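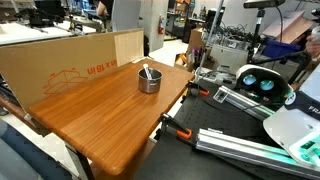
Do both grippers have to be tested from the same arm position?
Use one start pose for every gripper you compare. If the start pose moves, the numbers from the first gripper are no good and you run it again.

4. Side-by-side gripper trial

Read section 3 first if the arm has been off its base. This section assumes mounted arm, controller on, e-stop tested today.

What you need
Arm and controller
Modden two-finger gripper, with its flange plate
Punach soft gripper, with its flange plate and air line
Hex key set (the long one, short one won't reach the back screw)
Two bar clamps
Test objects: small steel pot, white utensil
Log sheet

4.1 Set up the table

1. Push the object table up to the breadboard. Wood table is fine. Anything that doesn't rock.
2. Clamp what needs clamping at the breadboard edge. Bar clamps, hand tight plus a quarter turn.
3. Clear the tabletop. Pot and utensil only.
4. Put a plain panel behind the table. A flattened box works. Printing on it is OK, upside down is OK, the pot detector does not read text.
5. Pot goes toward the back of the table, side handle pointing away from the arm. Utensil in the pot, leaning.
6. Mark the pot position with tape. You will put it back there many times.

NOTE: Glossy tabletops throw reflections at the cameras. If the depth view shows holes next to the pot, turn off the closest overhead light before you touch any camera setting.

CAUTION: Keep chairs back from the table. The elbow swings wider than you think on the return move.

4.2 Fit the first gripper

Start with the Modden. It's heavier, and if the payload is going to fault you want that at the begining.

1. Arm to service pose. Wait for it to stop.
2. Controller to HOLD.
3. Line up the dowel pin, seat the flange, four screws in a cross pattern.
4. Plug in the gripper cable. Click, then tug.
5. Enter the payload from the gripper label. Do not reuse the last value.
6. Open and close once at low speed with nothing in the fingers.

If fault 88 comes up, cable is not seated. Unplug, look at the pins, plug in again. Clearing the fault without reseating just brings it back.

CAUTION: Fingers out of the jaws before HOLD comes off. The Modden closes to its home width on first power up.

4.3 Check the cameras

Both views should show the whole pot and the top of the utensil. Fixed camera first, then the one near the arm.

1. Open Live View.
2. Exposure to manual, 3000 on the fixed camera. Leave the other on auto for now.
3. Jog the arm to the start pose. Nothing on the arm should block the pot in the fixed view. If it does, raise the stand, not the arm.
4. Save a reference view under the gripper name.

White utensil on a bright background is the hard case. If the mask drops the utensil handle, lower exposure in small steps. Stop as soon as it holds.

4.4 Run the trial

1. Load the Rundbridge trial file. Version 274 or later, older ones skip the release check.
2. Speed limit to 300. Same for both grippers, don't be tempted.
3. Hand on the e-stop. Start.
4. Task A: lift utensil out of pot, hold, put it back.
5. Task B: lift pot by the side handle, hold, set down on the tape.
6. Task C: lift pot by the rim.
7. After each try, reset the objects by hand with the controller in HOLD. Not paused. HOLD.
8. Write down result, grip width, and anything odd (slip, tilt, utensil turned in the fingers).

NOTE: A drop counts as a drop even if the object lands upright. A regrasp gets its own column.

NOTE: Task B with the soft gripper will fail a lot on short handles. Log it and move on, do not tune the pose just for that one.

4.5 Swap and repeat

1. Service pose, HOLD, cable out.
2. Punach: fit the flange, then the air line. Set pressure from the card in the case.
3. Change the payload. Yes, again.
4. Reload the same trial file and same start pose.
5. Open the saved reference view and overlay it on live. Pot should line up with the old pot. If not, fix the pot, not the camera.
6. Run 4.4 from step 2.

CAUTION: Bleed the air line before you pull it. The fitting can jump.

4.6 Problems

Arm stops short of pot
Table got bumped. Check tape and clamps, redo the overlay.

Gripper closes next to the utensil
Depth holes. See note in 4.1.

Pot tips on rim lift
Grip point too high. Lower it one step in the trial file, and then redo Task C for both grippers.

Payload fault after swap
Old value still in. See 4.5 step 3.

Log won't save
Sheet name has a space in it. Use an underscore, the Figueiredo export can't handle spaces yet.

4.7 Shut down

Open the gripper, arm to service pose, HOLD, controller off, air off. Leave the clamps on if you are running agian tomorrow. Trial logs go in the shared folder under the gripper name; comparison charts are covered in section 5.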